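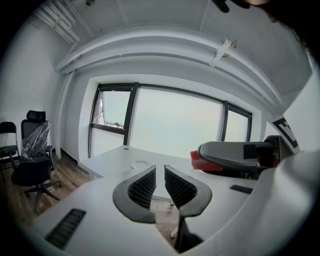
A visit to the Grando office furniture house

by Saturnino Calvo
January

My cousin and I have a small translation bureau, and this winter we must furnish two rooms. We had read the catalogue of Grando many times, but a desk on paper tells you little, so we took the morning train and went to their open day.

The building is a former dairy, ten minutes on foot from the station. At the entrance they give you a paper badge and a coffee, and after this you may walk where you like. Downstairs is the workshop, where they cut and edge the tops. It was very loud and I did not stay long. Upstairs are the rooms with finished furniture, and there I spent most of my time.

I went mainly for the white L-shaped desk, which in the catalogue is called Vokau. It stands with its far section towards a wide window, and I liked this place for it very much. On such a desk you can keep the papers on one part and work on the other. What I wanted to see was how they solve the cables. There are black slotted grommets set into the white top, and farther back a round hole. At home our cables go over the back edge and fall on the floor each week, so for me this was the most interesting thing of the day. I asked if the slots can be placed somewhere else. The lady from sales said yes, if you order before the cutting, and it costs 42 euros more for each desk.

The legs are thin and made of metal, and under the desk you see the wooden floor. I am a tall man and I was afraid for my knees, but I sat there for a quarter of an hour and had no complaint. The office chair, grey with a bright red cushion, was less to my taste. My cousin found it cheerful. We did not agree about this, also not in the train.

White is a difficult colour. I asked about coffee and ink, and they told me to wipe with a damp cloth and nothing stronger. We shall see.

The price of the desk is roughly 800 euros, without delivery. We ordered two. Lunch was in the canteen, a good bean soup with bread, but it was finished before one o'clock, so go early.

Shared 79 times
3 comments

Perkska: Did they say how long is the delivery? We waited very long last year.

Calvo: Five weeks, they told us. I will write here when the desks come.

Marit: I have the same type of slots in my desk and crumbs get into them. Otherwise I'm happy with it.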